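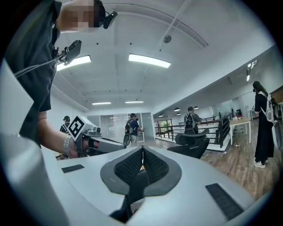
Pruvholm will sell you a starter kit for teaching robots by hand, and the price is the first thing I would argue with. For 400 a month you get the grippers, a head camera, a chest mount and an account on their Rikinau server, where the recordings are sorted and scored. The brochure calls all of this "light enough to forget". I doubt it. A marker cube sits on top of the gripper, there is a strap round the wrist, thin cables run across the shirt, and the camera on the side of the head points down at whatever the hands are doing. I would not forget that by lunchtime, and I would certainly not forget it on a warm afternoon in March with the heating still on.

My second complaint is the training. Pruvholm promises that a new starter can make useful recordings after 60 minutes. Zainab Adeyemi ran a trial for a small packing firm and kept her own notes, which she let me read. Her people were quick with the grippers. What slowed them down was the software, which threw out 19 recordings on the first morning and gave the same short message for every one of them: "quality low". Low how? Too fast, too dark, marker hidden behind a sleeve? She wrote to support and was sent the brochure again.

I put this to Tove Overgaard, who sells the kit, and she said clearer messages were coming. Perhaps they are. I have heard the same from Drosow – whose rival kit is cheaper and no better explained – for two years running.

None of this makes the idea a bad one. Showing a job with your own hands is far easier than writing code for it, and I can see why a firm with odd, fiddly work would want to try. But the monthly fee buys recordings, and recordings are a long way from a robot that can do the job. The contract is silent on how many you will need. Page 5 says only that "results depend on the task", so the customer carries all the risk while Pruvholm collects the rent.

If you are tempted, ask for one month with no tie-in, and ask who owns the recordings when you leave. Adeyemi asked. She is still waiting for the answer in writing.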